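Ticket 1865: Purple knit top, colour transfer and marks on printed cover
Category: Laundry and linen
Status: Closed
Opened by: Zawadi Mugo
Assigned to: Oranuch Rojanasak, Skusberg linen desk

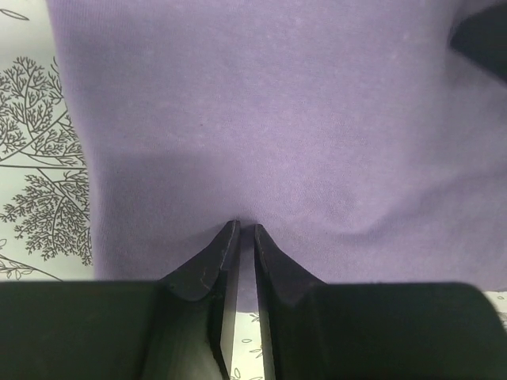

Zawadi Mugo, 8:40 am
I fold on the Dirnness table, the one with the white cover with the dark plant drawings on it. After the last wash I found a faint mauve patch on the cover, near the wall end, and I think it came off the lavender knit top. The top has also gone a bit uneven in colour, greyer in some places and pinker in others. It was washed at 40 with the towels. Can the cover be saved, and should the top be washed again or left alone?

Oranuch Rojanasak, 9:25 am
Please don't put the cover through the dryer yet. Heat will set the dye if that's what it is. Three questions:
Was the top put down damp?
Which detergent?
Does the top have a care label?

Zawadi Mugo, 9:50 am
Yes, damp. I laid it flat on the cover overnight because it's a knit and I didn't want it stretched on the line. Detergent was the Ristovo powder. The label has been cut out, so no help there.

Oranuch Rojanasak, 10:05 am
Thanks. Try this on the top first. Wet a white cloth with cold water, press it on the inside of the hem for 5 minutes and look at the cloth. Then do the same with a drop of liquid detergent on it.

Zawadi Mugo, 10:40 am
Cold water, nothing. With detergent there's a light mauve mark on the cloth.

Oranuch Rojanasak, 10:55 am
Then it is loose dye. The powder may be part of it too, as it has a brightener in it and can leave colours patchy if it doesn't dissolve. Suggested steps:
1. Soak the cover in cold water with oxygen bleach, 15 minutes, then check the patch. Test a corner first so the printed lines don't fade.
2. Repeat once if the patch is lighter but still there.
3. Wash the top by itself, cold, liquid detergent, short cycle.
4. Dry the top flat on an old white towel, never on the cover.

Zawadi Mugo, 2:30 pm
Corner test was fine. First soak took most of it out. Doing the second now. The top is in the machine by itself.

Zawadi Mugo, 4:15 pm
Patch is gone from the cover as far as I can tell under the kitchen light. Print looks the same as before. Rinse water from the top was slightly coloured at the start and clear by the end. Still a bit mottled, but I can live with that.

Oranuch Rojanasak, 4:30 pm
Good. Keep the top separate for the next few washes. If the mottling bothers you, see ticket 278, where we used a Taipe colour run sachet on a grey cardigan. Closing this one. Reply here to reopen it.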